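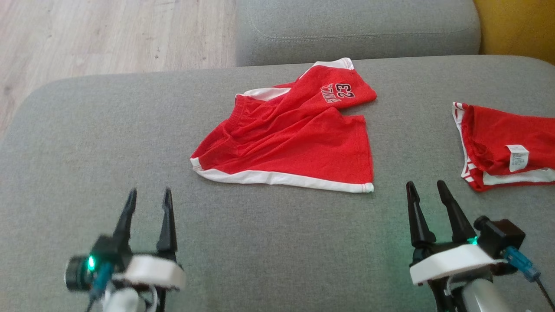
Celtomness House - residents' meeting
Minutes of 8th June

Present: Balakrishnan Gounder (chair), Munther Abou Jaoude (minutes), and residents from the first and second floors. Apologies were received from the people in flat 318.

1. Minutes of the May meeting
Accepted with one correction. The key of the bicycle room is kept in flat 606, and not in 318 as it was written.

2. Clothes on the shared sofa
Balakrishnan said that the gray sofa in the lounge is used too often as a place for laundry. People bring their clothes from the dryer, put them on the seat and fold them there. He does not want to forbid it, but in the evening other residents would like to sit down.

It was asked whether the folding could be moved to the laundry room. Munther answered that the shelf there is too narrow for anything bigger than a towel. After some discussion we agreed as follows:
- Folding on the sofa is allowed until the evening meal.
- Clothes must be folded and taken away the same day, also sports clothes.
- Baskets stay on the floor and do not go on the cushions.

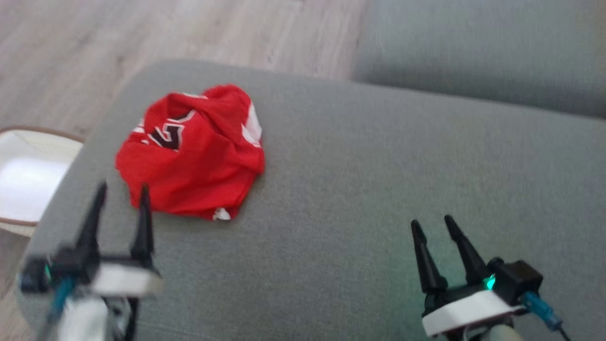
The team clothes were discussed separately. The red sets of the Plorkis basketball group are washed together and they look very similar, so shorts and shirts go home with the wrong person. Munther proposed that each player writes his name on the care label with a laundry pen. Agreed. He will buy two pens from the house money. 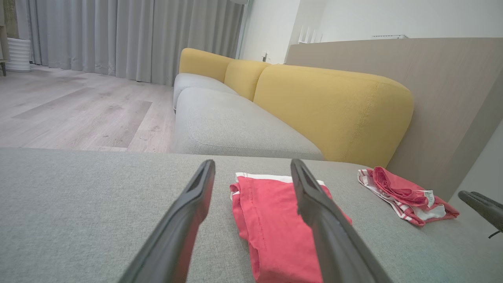
Red sports clothes on the lounge sofa, one piece folded and one still to do.

3. Color on the cushions
One resident was worried that red cotton can leave color on the light gray fabric. No stain has been reported until now. The cleaning firm, Jerkon, offers to wash all the seat covers for 93 dollars. The meeting found this too much for the moment and set a limit of up to 50 dollars. Balakrishnan will ask them for a price for the seat covers only, without collection.

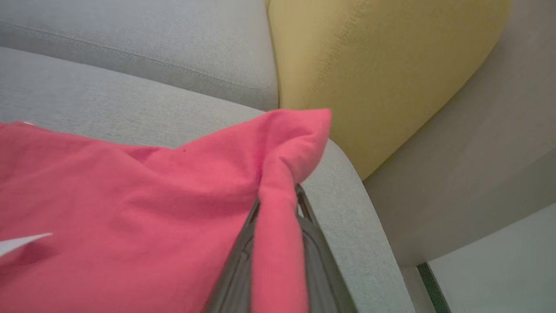

Item 3: red fabric against the light gray cover.

4. Lost clothes
The box by the door is full again. Everything without a name will be given to the Azar charity shop at the end of the month. Munther will put a note in the elevator before this.

5. Other matters
The lamp in the second floor corridor is still broken - Balakrishnan will call the electrician a second time.

The date of the next meeting will be put on the notice board.

Minutes written by M. Abou Jaoude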